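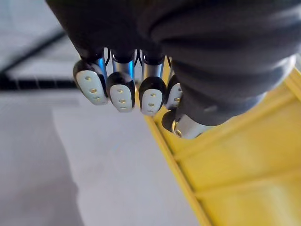
Fingertips pointing down, pale pads showing.

Laying Out and Checking Molded Shoe Shells
Posted by Yuxi Yan, 2025-03-17

If you have ever opened a carton of molded shells and wondered where on earth to begin, you are in good company. I spent most of February with the Grerkwood batch, and by the end of it I had a way of working that I've grown rather fond of. It suits any shoe-shaped piece with a raised heel and a shallow sole, and you can use it on a short run of 40 or on a delivery of 2,000 (bring a snack for that one).

What you need
A long table with a smooth top
A soft cloth, lint-free if you have it
A lamp you can move
A grease pencil
Two bins, one for good pieces and one for pieces you want to look at again

Step 1. Clear and wipe the table
Wipe the whole length and let it dry. A light or bright top is lovely for black plastic, because the outline of each piece stands out and you can spot a chip in the rim before you've even picked it up. Run your palm over it afterward. Crumbs of old flashing love to hide along the front edge, and they will scratch a glossy shell if you slide it.

Step 2. Put the pieces in a row
Start at the far end and work toward yourself. Point all the toes the same way and keep the heels on the side you reach from. Leave a good gap between one shell and the next, enough to get your fingers in without nudging the neighbor. I like to set down only a few at a time, even when there's room for more. A crowded table makes me hurry, and then I miss things.

Step 3. Pick one up and turn it over
Lift it by the heel end and stand it upright, toe at the top, so the underside faces you. Now tip it slowly and watch the light travel over the curve. A smooth highlight is what you want. If it wobbles or breaks, stop there and feel the spot with a fingertip. Most of what I find is a bit of sink, and most of that is harmless — but mark it anyway.

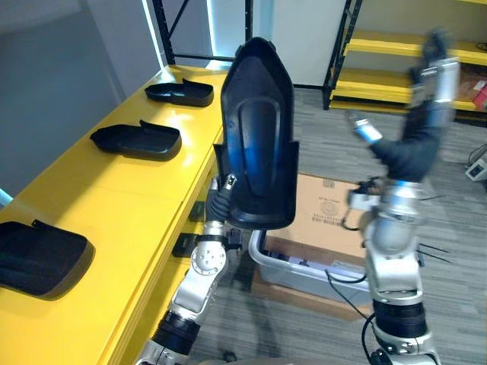 Shells along the yellow table, toes to the left, with another held upright.

Step 4. Follow the ridge
Run your eye along any raised ridge from heel to toe. It should look even the whole way. Nazanin Shokri taught me to do this twice, once in each direction, and I grumbled about it for a week before she turned out to be right.

Step 5. Sort it and move on
Good pieces go in the first bin, heel down. Anything with a pencil mark goes in the second. Try not to argue with yourself over a doubtful one. Put it in the second bin and come back after lunch with fresh eyes.

How long does it take?
My first day I got through 70, and by the end of the week I was at 98 without feeling rushed. Don't worry if you're slower — your hands will learn the shape.

Storing them
Stack the shells nested, with a sheet of tissue between each, and keep the stacks low. The ones at the bottom of a tall pile can spread at the heel, and then you get to check them all over again.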